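Ermanno Sartori
Mar 10, 2026

Watched Samine last night, the Ferri comedy with the two brothers who inherit a ferry. Short thread, mild spoilers after the fourth post.

It's a slow first half hour. The older brother wants to sell the boat, the younger one lives on it and won't answer the phone. Most of the jokes are people shouting across water. I laughed more than I thought I would.

I rented it on Prelix. The listing says comedy and drama, and I'd go along with that. There are 201 reviews on there and a lot of them are one star from people who expected stunts. The trailer is to blame for that. It uses the only crash in the movie.
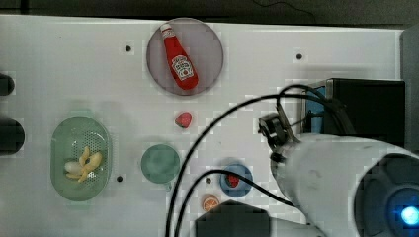
The dinner with the bank manager is the best part. It runs up to 4 minutes without a cut and the younger brother doesn't say a word until the end of it. I went back and watched it again before bed.

Spoilers from here. They don't sell. The older one takes the 700 from the raffle, pays the fuel bill and goes back to his job in the city. I liked that they left it there.

What didn't work for me: the aunt. She has three scenes, all of them loud, and then she's gone. Also the subtitles run a beat late on the Prelix version. I tried it on the TV and the laptop, same on both.

If you saw Clovuven in January, it's the same director with less money. Clovuven looked better. I'd still watch this one first, the talking is much better.

Four stars out of five from me. Somebody asked if it's OK for kids. There's swearing all the way through and one funeral. Mine are staying with cartoons for now.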